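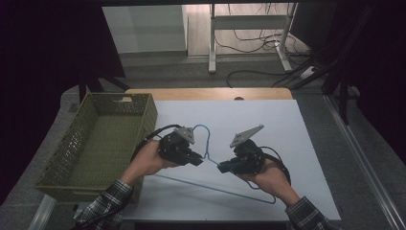 Figure 50. Two hand-held grippers in use with a wire clothes hanger. Work board on the table, basket on the operator's left.

5.2 Working safely with paired hand-held grippers

This section applies to every operator using the Jonder pair at a table station. Read section 5.1 first.

Before you start

1. Clear the board of everything except the items named on the task sheet.
2. Place the basket where you can reach it without crossing your arms.
3. Check both top plates. They must not move when pressed with a thumb.
4. Lead each cable back along the forearm on its own side. Leave enough slack to turn the wrist fully.
5. Button long sleeves at the cuff. Remove rings, watches and bracelets.

Handling the item

6. Hold one gripper in each hand and bring the tips in from opposite sides.
7. Close the tips slowly until they touch the item, then apply only the force needed to lift it.
8. With thin wire items such as hangers, grip a straight length. Do not grip the hook.
9. Keep your fingers behind the jaws at all times. If an item slips, let it fall.
10. Return both grippers to the board before you reach for anything with a bare hand.

CAUTION: Wire under tension can spring out of the jaws. Do not bend a hanger between the two grippers.

CAUTION: Cables on the floor are a trip hazard. Keep them out of the space where the operator stands. Power strips must stay clear of liquids and must not be covered.

Note: A basket may overhang the table edge only if it stays put when empty and when full.

Stopping work

Stop if a cable pulls, a plate works loose or a jaw sticks. Tag the pair and enter fault code 1268 in the station log. Only Ayman Mahasneh or Marietjie Adams may clear a tag at the Irunell site.

Spare jaw tips: part 1452. Replace in pairs.

Section last revised November 29, 2021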